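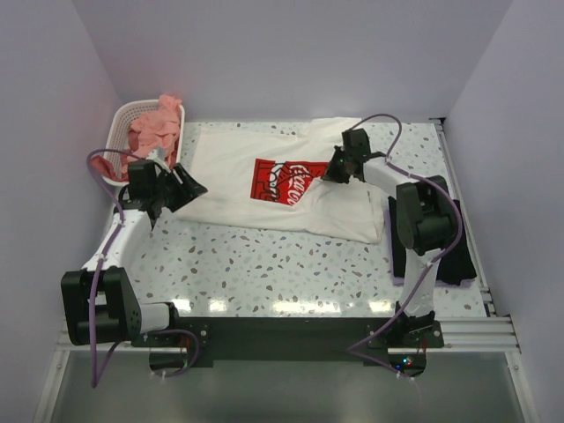

Do we need a fence around two small arms on a bench if they are only handling clothing?

We're setting up a sorting and folding cell at our Mallalville site. The arms are light and run at low speed, and the supplier's sheet calls them collaborative. My manager reads that as no guarding required. I'm not convinced, and I'd like to know what other places do before we sign off in March.

Farah

The word "collaborative" on a sheet doesn't settle it. What you assess is the whole application: arms, grippers, the load, the bench, the cables and whoever will be working near it. ISO 10218 is the place to start, and your state regulator will expect a written risk assessment whether or not you put up a fence. An arm that is harmless when it bumps your forearm can still pinch a finger between the jaws or against the bench top.

Check the following before anyone signs:

Every spot where two arms can close on each other, or on a fixed edge. Two arms sharing one bench have more of these than the same arms apart.
What happens to the gripper when power drops. Some let go, some hold.
Where the emergency stop is, and whether you can reach it from the side you load from. It should stop both arms.
Cable slack through the full range of movement, with nothing catching at the joints.
Who is allowed to change the speed setting, and how that change is recorded.

If the assessment says contact is possible and the force is too high, you guard it or slow it down. Keep the assessment with the machine file and redo it when you change grippers. People forget that last part.

Cuvent

We run 5 benches like this and none of them are fenced. Never had a problem. Just tell staff to keep their hands out while it's moving and put a sign up.

Furkeck

A sign is the weakest control you can use, so please don't rely on that by itself. At minimum, have a rule that arms are stopped before anyone reaches in to straighten a garment or clear a jam, and write it into the induction. We also tape a line on the floor 2 metres out for visitors.

Cuvent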